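Dans l'atelier de Sanne Verbeke, on trie des pelles de plage

J'avais promis d'arriver à neuf heures, j'arrive à dix heures moins le quart, et Sanne Verbeke a déjà les mains dans les câbles. « Pose ton manteau où tu veux, sauf sur la table ! » Je le garde sur moi, il fait frisquet en octobre dans l'atelier partagé de Tetstead. Le chauffage est du côté des gens qui font de la céramique, et visiblement ils ne partagent pas tout.

Sanne construit depuis le printemps une cellule de tri, qu'elle a baptisée Trisov. Le principe tient en une phrase : on verse un fouillis d'objets dans un bac, le bras va les chercher un par un. Pour la phrase, c'est facile. Pour le reste, elle en est à sa deuxième version (la première, dit-elle, « était surtout une machine à pousser des choses dans les coins »).

D'où vient l'idée ? Elle rigole. « De mon garage. J'avais trois caisses de bazar, des jouets, des outils, du ruban adhésif partout, et j'ai passé plus de temps à imaginer une machine qui range qu'à ranger. Mon frère trouve que j'aurais pu régler ça en un après-midi. Il n'a pas tort, mais il ne se serait pas autant amusé. »

Le gros du budget est parti dans la mécanique, et elle en parle sans détour. La pince, par exemple, lui a coûté 568 euros de pièces, chez Gruvero pour la plupart, et elle l'a démontée tellement de fois qu'elle connaît chaque vis. « Les doigts, je les voulais transparents. Quand ça rate, je veux voir comment ça rate. » Le bac, lui, vient de chez Timmermans, le ferrailleur au bout de la rue, qui le lui a laissé contre un coup de main sur son portail électrique. Elle le tient en place avec des serre-joints. Je lui demande si elle compte le visser un jour. « Pour quoi faire ? Je le déplace tout le temps ! »

Et puis il y a ce fond gris métallique, qui me paraît parfait et qu'elle déteste cordialement. Elle me fait pencher la tête pour regarder les reflets rouges à côté du mètre ruban. « Tu vois la tache rose, là ? Pour toi c'est un reflet. Pour mon programme, pendant tout l'été, c'était un objet. Il descendait, il pinçait du vide, il remontait très content de lui. » Elle a fini par garder le métal et par corriger le logiciel, par entêtement je crois, même si elle préfère parler de méthode.

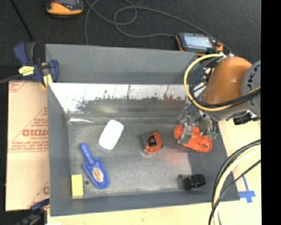

Les objets qui fâchent

Je m'attendais à ce que les gros outils posent problème. Eh bien non, c'est la pelle en plastique bleu qui lui donne des cauchemars. « Le manche est rond, la partie creuse est large, et selon l'endroit où tu pinces, tout bascule. » Le bloc jaune, à côté, c'est le bon élève de la classe : des faces bien droites, une couleur franche. Elle le remet souvent dans le bac pour se remonter le moral (je la comprends, j'ai des recettes comme ça).

L'objet blanc aux coins arrondis est plus sournois. Très clair, tout lisse, il se confond avec les zones brillantes dès que la lumière tape. Quant à l'anneau noir, tout dépend de la façon dont il tombe. « À plat, debout sur la tranche, ce sont deux exercices complètement différents. Debout, il peut rouler, et là tu lui cours après. »

Elle tient un cahier à spirale où elle note chaque essai à la main. Sa dernière grosse série en compte 800, dont 121 ratés. Elle les a tous relus un soir avec une tisane, et elle a trouvé que la pelle revenait à presque toutes les pages. « Je me suis dit que j'allais la retirer. Et puis non, ce serait de la triche. »

Et les câbles ?

Là, j'ai touché un point sensible. Il y en a des noirs, il y a surtout ce gros jaune qui fait une boucle autour du bras, et elle a passé des soirées entières à chercher la bonne longueur. Trop court, ça tire au poignet, trop long, ça traîne dans le bac. « Si quelqu'un veut se lancer, qu'il commence par les câbles. Moi, j'ai commencé par le logo. »

Pour la suite, elle aimerait ajouter un second bac et apprendre à Trisov à déposer les choses par famille, les jouets d'un côté, les outils de l'autre. Je lui demande dans quelle famille elle range le ruban adhésif. Elle réfléchit un bon moment, stylo en l'air, puis elle ouvre le cahier et note la question.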